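From: Walter Guzmán
To: priltar-data
Subject: Re: bun placement, episode counts

On Tuesday Leidy Sánchez wrote:
> We have 458 episodes of the bun task on the server but the
> training config lists 500. Which number is right? Also, are
> resets with one bun already on the plate allowed? The task
> sheet only has both on the table.

458 is right. 500 is the target for May and should not have been in the config. I have changed it.

Partial resets are allowed. Of the current episodes, 107 start with one bun on the plate and one on the table. Please set the start_state field to "partial" for these. If it is left blank the loader assumes both buns are on the table, and the progress labels come out wrong for the first segment. 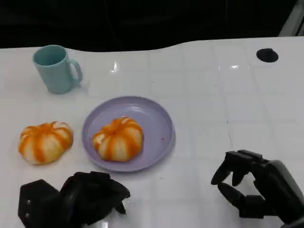
The mug stays out as a distractor in both start states. Move it between episodes, but keep it where the head camera can see it. Do not use it as the goal object until Edith has merged the new instruction strings.

Episodes where a bun is dropped and picked up again should be kept and tagged "recovery". Cut them only if the operator lets go of the controls for more than 2 seconds.

Flor, can you rerun the split script once the tags are in? The held-out set should contain both start states.

Walter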